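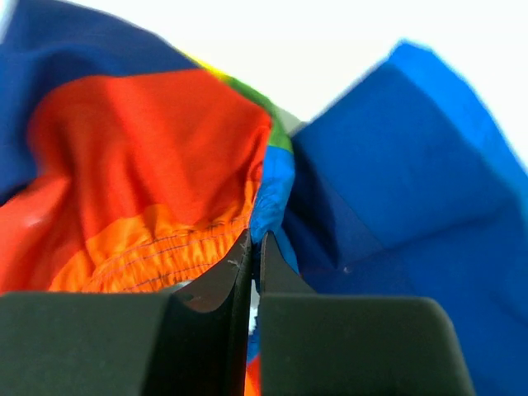
Multicolored cloth on a white surface.

Section 2: Fitting the Replacement Cover

These steps apply to the Stikholm retractable awning with a Gonis roller. If yours has a Brodska roller, the slot is on the other side and you will want the other booklet, with our sympathy.

1. Open the awning fully and switch off the power at the wall. The remote does not count as the wall.

2. Support the front bar on two stepladders. A patient relative may steady it but is not a stepladder.

3. Remove the end caps and slide the old cover out along the roller slot. If it sticks, brush the slot clean and try again. Bad language has been tested and has no effect.
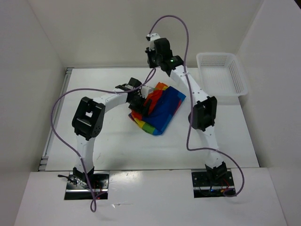 4. Check the label on the new cover. Part 434 fits frames up to 3000 mm wide. Measure the frame itself, as the figure you remember from the store may be optimistic.

5. Feed the rear cord into the roller slot with a helper keeping the fabric level. Pull evenly from both sides.

6. Feed the front hem into the bar, center the cover, and refit the end caps.

CAUTION: The folding arms are under spring tension. Never loosen the elbow bolts. They will open much faster than you can apologize.

Note: Leave the new cover extended for 24 hours in dry weather so the creases can drop out. A few will stay until September out of spite.

7. Restore power and run the awning in and out twice. If the fabric drifts to one side, go to Section 3, Didenko Motor Limits.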